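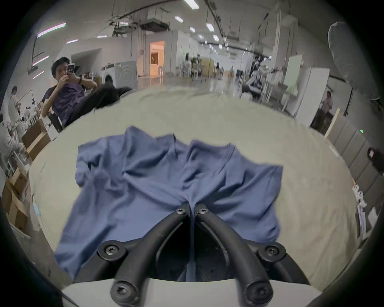

Equipment planning, April - my notes, so shout if I got you wrong

2 min read

We started at 9 on Tuesday with the gripper question, which ate most of the meeting. Tove Lauritsen wants more hand-held units before the shirt folding work grows any further, and I think she talked most of us into it (me included!).

Perrin quoted us for 4 units, delivery in 28 days. Roltlow is cheaper per unit but won't sell us spare fingers separately, and Tove was pretty firm that we shouldn't buy anything we can't get fingers for. I asked if we could print our own. She gave me a look, so I'm writing down "no."

Agreed: go with Perrin for the 4, and I'll ask them to throw in a spare set of pivot screws.

Then the arms for Namness. We still can't pick a model until somebody measures the floor space, and that somebody is me - I said I'd do it last time and I didn't. Carried over.

Tables and cloths: one more big table, same height as the ones we have. Tove would like a few more plain cloths in a color that doesn't match any of the clothes. Fine with everybody, and it can come out of the small purchases line.

Garments: we're buying 50 more shirts, short sleeves and long sleeves mixed. Grirkuvmont has offered us their old stock, and I'll find out what they want for it before we order new.

Not settled: who pays for repairs once the warranty runs out. Tove thinks it belongs in the equipment budget, I think it's running costs. We ran out of time, so it goes first on the next agenda.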